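Gripper commands, and why my timestamps were lying to me

So the towel policy is finally doing something I'd call folding, and I want to write down what fixed it before I forget. If you've been reading since April you know I spent a good long while blaming the network. Bigger model, smaller model, more cameras, fewer cameras. The network was fine! Well, fine-ish.

The problem was in my logging code, and it was such a dumb one. I have two arms on this setup, and each arm has its own driver process (I call the whole mess Modico, don't ask). Each process stamped its joint readings when it got around to writing them, and the wrist camera images got stamped when they came off the queue. On a quiet machine those times are close enough. On my machine, with the viewer open and a training job chewing away in the background, the images were landing as much as 21 control steps behind the joints. So the policy was learning to close the gripper while looking at a picture of a gripper that was still on its way down.

You can get away with that if you're picking up a block. A block sits there. Cloth moves the second you touch it, and then every fold in it is different from the one you planned on.

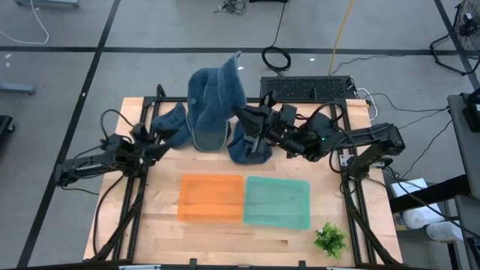 What I did was move all the stamping down to one place. There's now a single clock that both drivers read from, and the image gets its time when the camera hands it over, before it goes anywhere near a queue. Then a little script goes through each episode and lines everything up, and if it can't find an image close enough to a joint reading it throws that step away. I had 3,629 episodes saved from the old logger. After the script was done with them I had 1,423 I trusted. That hurt – I sat and looked at the number for a bit and then went and made a sandwich.

Retrained on the smaller set overnight, same settings, nothing else touched. It was better on the first try. It used to snap shut on air just above the fabric and then carry on like it had a corner in hand. Now it goes all the way down into the towel before it closes. I ran it a bunch of times in a row just to watch that one part.

The other thing I changed is the action chunk length. I was running long chunks because they looked smooth, but smooth doesn't help much if the cloth has slid somewhere else halfway through. I'm down to 17 steps before it looks again. It's a bit more jerky, and I've got a blending step between chunks that takes most of that out. I still get a twitch when both arms re-plan at the same moment, so next I want to try offsetting them, or maybe just planning both together like a grown-up.

Planning is still the weak spot, by the way. It has no idea when it's done. It will make a pretty decent fold and then go back in and pick at it until it's a heap again, which is kind of how I do laundry too. I'm playing with a separate little "are we finished" check that runs on the overhead view and can tell the arms to go home. More on that when it works.

The align script is in the repo, in the tools folder. It's ugly but it has comments.

Last updated: a night in April, 11:40 pm

Comments

Wostetti: Ugh, I have this exact bug. Did you stamp on the driver thread or in the camera callback?

Magaña: What do you do with the gaps after you throw steps out? Just cut the episode there?

Author: @Wostetti camera callback, first line of it. @Magaña yes, I split it into two episodes, and if either piece is too short it goes in the trash.

Fuvar: Would love to see the blending code. Mine overshoots every time the chunk changes.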